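Kiani Store Openings, Lismont area

Records of grocery and household store openings, moves and closures in Lismont and Brondgate. Maintained by Meriem Zaki and Wael Benjelloun.

Contents
555 rows, one per store event. Chains with more than one branch get one row per branch. Pop-up stalls are left out.
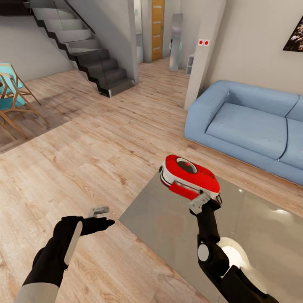
Fields
store_name, chain, street, event_type, month, source, notes. Month is the month the doors opened — sign permits and lease filings go in notes. Blank means unknown.

Sources
Permit listings, chain newsletters and street checks by Anas Hegazy. Where two sources disagree, the street check wins.

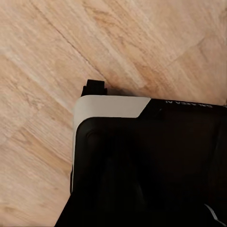 Light wood surface with board seams, simulated view.

Known problems
11 rows have no street number. Fletance changed its branch names in April, and older rows keep the old names. Brondgate coverage is thin north of the rail line. 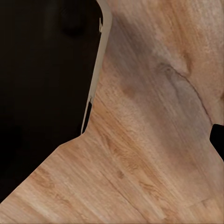 Rows marked "planned" are not removed if the store never opens. Filter on event_type before counting.

Updates
Wednesday, batches of up to 200 rows. Send corrections to Wanting Tan with the row number and a source.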